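Beads on a Blanket: The Bracelet Drawer

Wiriya sells what it calls "calming jewelry," and in December I agreed to go through my sister-in-law's collection for this gallery. She owns 34 pieces. I don't believe a string of beads can do a thing for anyone's sleep, and wearing a few of them to bed didn't change my mind. I'll grant that some are nice to look at.

The listings are where I lose patience. One promises "ancient energy" and gives no material, no bead size and no country of origin. Nesrin Yalçınkaya wrote to the shop on my behalf and got back a discount code – 11 percent off, good on orders over $236. Daniyal Hayat, who strings his own, says to ask what the cord is before asking about the beads. I asked. Still waiting.

So go by what you can see, and treat the rest as sales talk.

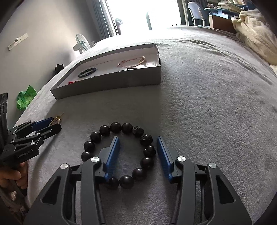 Black beaded bracelet on the gray plush blanket. Mostly smooth, glossy rounds, with a few carved ones on one side. The carving is the best part. The listing says it "guards the wearer," and I'd like to know from what.

More from the drawer when Nazmiye Taşdemir brings hers over.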